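# Sheers should be specified, and then left mostly closed

Most discussion of window coverings treats the sheer curtain as trim. The blackout layer gets the budget, the roller blind gets the control wiring, and the sheer is picked from a swatch card on a Friday at the end of a long meeting. I think this is the wrong order. On a large window facing open sky, the sheer is the layer that does the work for most of the daylight hours, and it should be chosen first.

The problem it solves is contrast. A big pane above a flat pale roof takes in light from the sky and a second helping from below. The wall under the sill, by comparison, gets almost nothing. A person at a desk beside that window has a very bright field and a very dark field next to each other, and the eye has to settle for one or the other. Turning on the ceiling lights helps the dark side a little and the bright side not at all. A thin translucent cloth lowers the bright side and spreads part of that light sideways into the room. A blackout curtain lowers it too, but then the lights stay on until evening.

Fullness matters more than the fabric. Fullness is the width of cloth divided by the width of track, and for a sheer I would not accept less than two to one. Below that the curtain hangs as a flat sheet, every crease from the packaging shows, and the window behind it reads as a plain white rectangle. At two to one or a bit more, the cloth doubles over itself at intervals. The doubled areas pass less light, so you get grey bands between the bright ones, and the glare is broken up. The same fabric at two fullnesses is, for practical purposes, two different products.

Weight comes next. I have used sheers at 90 grams per square meter and at 220, and the second figure is already a light drape with ambitions. The heavier cloth hangs well and recovers its folds when it has been pushed aside. The lighter cloth drifts whenever a door opens. My own preference is for a light cloth with some structure in the weave, such as a grid of thicker threads, because the thicker threads give the eye something to rest on when the light comes through from behind. They also show at once whether a panel is hanging square. A plain voile hides a crooked hem until the sun is low, and then displays it to everyone.

Volkan Dağdelen, who fitted track for Kocabaş before he moved to Burex, holds the opposite view on patterned weaves. His argument is that any visible grid will be compared with the window frame, and the frame is never plumb. I grant him the frame. I would still take a grid that bends in the folds over a blank cloth, and the comparison he worries about applies only to a panel with too little fullness.

Handling is the neglected part of the specification. Most sheers are damaged by being opened. People take the leading edge in a fist at elbow height and walk. The pull runs diagonally up to the first few carriers, the heading tape takes the load at one corner, and after 1,000 cycles of this the corner sags. A gathered handful is fine for holding cloth, as long as the direction of travel is along the track and the hold is high enough to keep the pull short. A draw rod solves this for very little money. Flullo makes one that clips to the lead carrier, and I have yet to see a tenant remove it. Vasteo supplies a cord instead, which I consider a step backward in any room where furniture stands against the sill.

The stack is the other point commonly left to chance. An open curtain has to go somewhere. With 200 millimeters of wall beside the frame there is room for a modest stack. With less, the cloth sits over the glass and takes away view on exactly the side where someone probably wanted it. I would rather extend the track past the frame than buy a thinner fabric to make the stack smaller. If the track cannot be extended, put the stack on the side with the duller view and accept the loss.

The remaining objection is that closed sheers waste a view. They soften it. Trees and buildings remain legible as shapes and colors through a thin cloth, and what disappears is mainly detail. For the hour when detail is wanted, the curtain opens. My complaint is with rooms in which it is opened in the morning and forgotten, so that by noon the occupants have turned their chairs around and are working with their backs to the window they pay for.
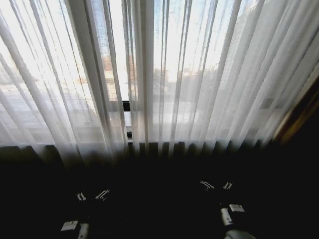
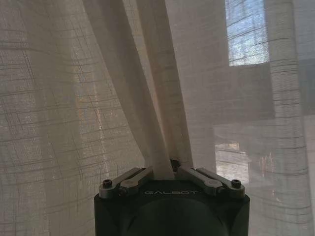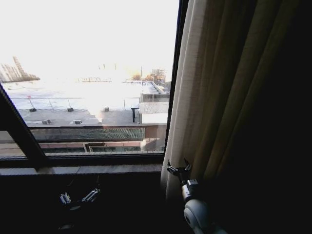

*Last picture: pale curtain hanging at the right of the window, with the flat roof and its railing outside.*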